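The Mending Table at Listgate
4 August 2024

Hello again, and thank you for being so patient while I got this page together! It has been a long summer of hems, linings and lost buttons at Listgate, and the pile of dark clothes that came in back in April (always the dark ones, and always when the evenings are dull) has finally gone down to 11 pieces. I do have a soft spot for black cloth, even though it hides every stitch you want to find – it is forgiving once you have finished, and rather cruel while you are at it.

The little metal fastenings are my favourite part of the work, I must confess. Vendula Holub keeps ours in an old Vermeulen biscuit tin, 31 at the last tidy, and we all dip into it.
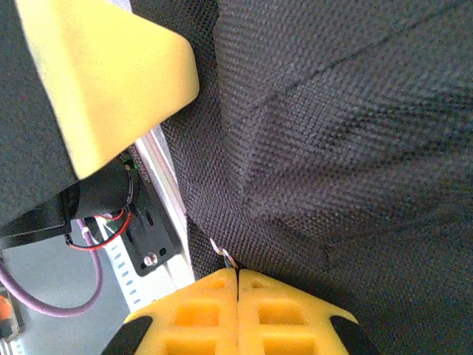 A slim silver hook or loop of wire against black woven cloth, with the ribbed band running down one side. I love how the weave shows up grey wherever the light falls on it.

Menaka Samarakoon wrote to say that she always goes over black fabric with a grey thread first, just a few loose tacking stitches, so that she can find her place again after tea, and would we please put up some pictures of the coat linings next.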